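Scheduling and Search, week 4 handout
Notes by Judit Antal. Slides are on the course page, these are just what I said around them plus fixes.

Office hour moved to 3 pm. Märta Skjelbred takes the lab group this week, bring the Wastota data file.

Recap from last time

Job shop = jobs, machines, each job has a fixed order of steps. One machine does one step at a time. No stopping halfway through a step (we drop that rule in week 7). Goal so far: finish the last job as early as possible. That finish time is the makespan.

Small ones you can do by hand. Do one by hand before you write any code, please. Last year half the group skipped it and then couldn't tell if their output was wrong.

Why not try everything

With n steps on one machine there are n! orders. 4 steps, 24 orders, fine. 7 steps, 5040, still fine on a laptop. Add more machines and the orders multiply together. The Wastota set has 1,077 steps. Forget it.

So two families:
- exact methods (branch and bound, constraint programming). Prove the answer is best, if you can wait
- heuristics. Fast, no proof

Branch and bound, short version

Keep the best full schedule so far. Call its makespan U. Build partial schedules. For each one work out a lower bound L, meaning no way of finishing it can beat L. If L >= U throw it away. Otherwise branch.

Everything hangs on the bound. Cheap bound: take the busiest machine and add up all its step times. Better bound: also add the earliest time anything can start there, plus the shortest tail after it. Etelka Szabó's proof for the second one is in the reader, section 3. Read it, it's short.

Common mistake: using the average tail in place of the shortest. Then it's not a lower bound any more and you will cut off good schedules whithout noticing.

Dispatch rules

Walk forward in time. Whenever a machine is free, pick one waiting step by a rule.

SPT: shortest step first. Good for average flow time, long jobs get stuck at the back.
MWR: most work remaining in the job. Usually decent for makespan.
EDD: earliest due date. Use when lateness is what you're graded on.

Ties: pick the lowest job number, so that everyone's results match.

Local search

Start with a dispatch schedule. Find the critical path (longest chain of steps with no slack). Swap two neighboring steps that are on the same machine and both on the path. Re-time. Keep it if better.

Swapping neighbors off the critical path can't shorten the makespan, the old path is still sitting there. Saves a lot of pointless moves.

Plain hill climbing gets stuck. Tabu search: remember the last few swaps and forbid undoing them. List length is a setting, start at 7 and play with it. 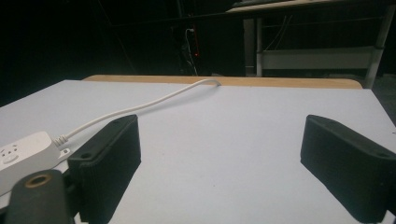
When should I stop a tabu run?
Set a limit on moves made without any improvement, and return the best schedule seen over the whole run. The schedule you happen to be holding at the end may be worse.

Lab task

1. Read in the Ayala file (the small one), build a schedule with SPT and one with MWR.
2. Compute the cheap bound. Report the gap for both.
3. Add the critical path swap. Report the gap again.
4. Same on Wastota. Skip the better bound there if your code is slow.

Barnabás Farkas put a checker script in the lab folder. It checks machine overlap and step order only, so a bad makespan formula will pass right thru it. Compare with your hand exmaple.

Next week: setup times. Read chapter 4 up to the bit on sequence tables.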